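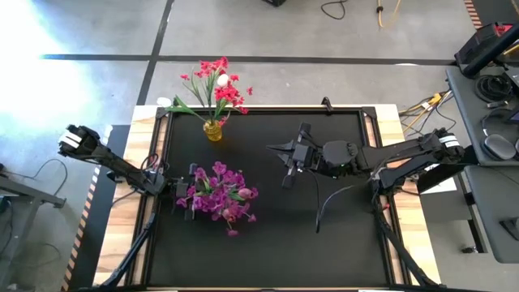

02/12/2024
Marijke Brouwer, Wimilbridge translation workshop

Chapter 15 of Clukorach, second pass. Draft stands at 3267 words in English, a bit longer than the Dutch, as usual with me. I want to lose 200 of them before it goes to Zakharchenko with the rest of the sample.

Started with the opening paragraph again. The grandmother is on the step shelling beans and doesn't look up when the boy comes home. In the Dutch that is one long sentence with the verb held back to the end. I had cut it into three. Read aloud it sounded like a telegram, so it is two now, with the join after "beans". Still not happy with "did not raise her head". It makes her sound ill.

"Opkamer". Tried raised room, upper room, room over the cellar. Upper room is out, too biblical. Raised room sounds like a mistake. For now it is "the room over the cellar" the first time and "the little room" after that. It has to be clear that you go up a few steps to get to it, as he trips on them on the last page. Checked that both places agree.

"Toch" comes up all through the quarrel between the two brothers. I had been turning it into "still" or "after all" almost every time. Took most of them out and let word order do the job. In two places I put the weight on an auxiliary instead: "You did go, then." That works better than anything else I've done this week.

The dates. The house has 1668 over the door in iron numerals, and the older brother always says it the long way, as sixteen hundred and sixty-eight. The younger one says sixteen sixty-eight. In the Dutch you notice this straight away. In English it reads as plain fussiness, but I think it should stay, as it's the only place where you hear which of them stayed at home. Left a query in the margin.

Swearing: toned up, if anything. The diseases don't carry over. "Get stuffed" is too mild and too old, "bugger off" is right for the father and wrong for the boy. The boy's line is blank at present.
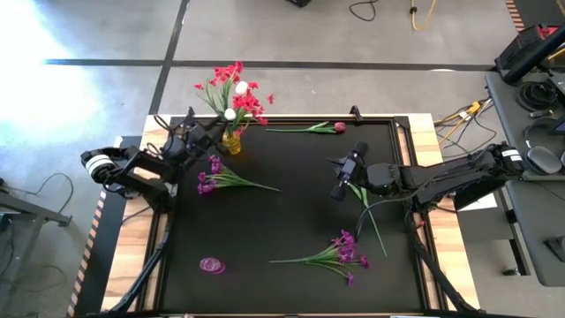
Britta Buschmann thinks the boy should say nothing at all there. Her note on the draft reads: you have him swear in chapter two and again at the harbour, so a third go costs you something. Let him shut the door. She also wants the long date kept, and would have it in words every time, never in figures, even where the Dutch prints figures. On "the little room" she isn't convinced and asks whether a reader who puts the book down for a day will remember which room it is.

She is right about the door. But he doesn't shut one in the Dutch, and I don't want to add an action to cover for a word I can't find. Will ask the author. As for the figures, I'll spell them out in speech and keep them as figures in the narration, where the numerals over the door are meant to be looked at.

Then the dialect. The harbour people talk differently from the farm people and the author marks it very lightly, a dropped ending here and there. First draft had them dropping h's, which was awful. The Jasville group had the same trouble with their play in September and ended up using short sentences and no contractions for one side only. Tried that on the ferryman's speech. He came out like a judge. Tried it the other way round, with contractions everywhere and the farm people stiff, and that is much closer. Needs doing right through from chapter two, so not a small job. 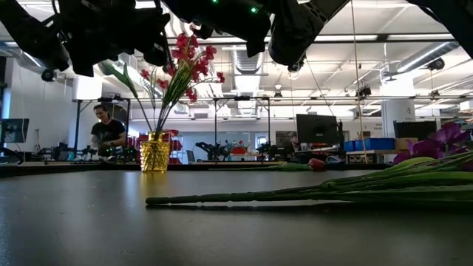 "Steel" and "stengel" took most of the afternoon. The author uses both in the funeral scene, within a few lines of each other, and I had "stem" for the pair of them, which flattens it. "Steel" can also be the handle of a broom or a spoon, and she plays on that when the aunt picks one up off the floor and points with it. So I need a thing with some length and stiffness to it. The artificial one lying across the table, with its blunt cut end and the small joints along the green, is a stalk to anyone's eye, and the ones gathered tight at the rim of the yellow vase are stems. That settled it: stalk for the one in the aunt's hand, stems for those on the coffin. The broom echo is lost. I might get a bit of it back with the verb, "she swept it towards the door", but that may be pushing it.

Small things changed:
"coat" to "overcoat", page two
"the vicar" back to "the minister"
"presently" out, both times
"quay" and "harbour wall" sorted, quay for where the boats tie up

To do: the boy's line, the farm and harbour speech from chapter two on, word count. It is at 3141 by the counter in the file, so I have 74 words still to find. Britta has the bean sentence and will send it back with her version under mine.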